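Wivier Two-Arm Bench

Sold and serviced by Hillmont
Bench cells / Two-arm / Wivier

Overview

The Wivier is a tabletop work cell with two small arms facing each other over a wood surface. It is meant for shops that pack, sort or kit small parts in batches and change jobs often. One operator runs it. Most buyers start with a single bench and keep their hand stations next to it.

Typical work
Kitting hardware bags and spare part sets
Loading and unloading small fixtures
Turning parts over for a second side check
Moving finished pieces from tray to carton

Parts should fit in one hand. Anything wet, oily or sharp enough to mark the finger pads needs the coated pads, ordered separately.

Specifications
Arms: 2, side mounted
Grippers: two-finger parallel
Table surface: butcher block
Frame: black aluminum extrusion with raised rail
Largest part weight: 600 g
Operator training: included, on site

What changes for the operator

The bench takes over the reaching and placing. It does not take over the job. Someone still fills the trays, checks the first pieces of each batch, clears a dropped part and decides when a bag is good enough to ship. In shops where we have installed it, that person is nearly always someone who did the same work by hand before.

Expect the first weeks to be slower than hand work. Operators have to learn which parts the grippers handle well and which ones slide. Plan for it in the schedule and keep the old station set up until the crew says they are done with it.

At Ruotsalainen in Wiltum the bench went in during May, in the spare parts room. They pack 122 different kits there, most of them in short runs. Anneli Lindqvist has led that room for years and was asked to pick which kits moved over first. She picked the ones with the small washers, which people had been complaining about.

"My hands are better at the end of the day," she says. "I walk more now. I used to sit for the whole shift. Some people liked sitting, so we rotate."

The room now ships 800 kits a week with the same crew. Two of the packers have moved to incoming inspection for part of the day, which they asked for. Pay grade was a longer talk. Ruotsalainen settled it by adding a bench operator step, and we suggest that buyers sort this out with their people before delivery – it goes worse afterward.

Setup and floor space

Leave room on both sides as well as in front. The arms are mounted on the side rails, and an elbow can swing out past the edge of the table when the arm folds back. Mark the floor so that carts stay clear.
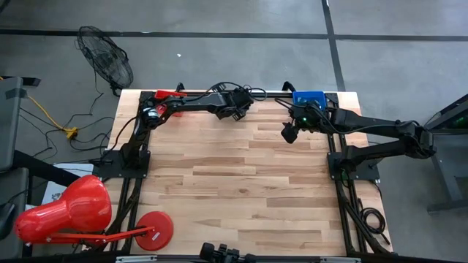 Power and signal cables should run to one side and be covered before the bench goes into daily use. Our installer will do this if the outlet location is known ahead of time. Task lighting is up to the buyer.

Cleaning and care

Wipe the wood with a dry cloth at the end of the shift. Oil it when it starts to look gray. Check the finger pads for wear and replace them in pairs. Do not hang cables over the rail where a hand or sleeve can catch them.

Ordering

Lead time depends on the gripper pads and any custom trays. Send sample parts with your inquiry, including the ones that give your people trouble by hand. Hillmont will return them with a short report on what the bench can and cannot pick up.

Spare pads, tray inserts and rail clamps are listed under Wivier Accessories.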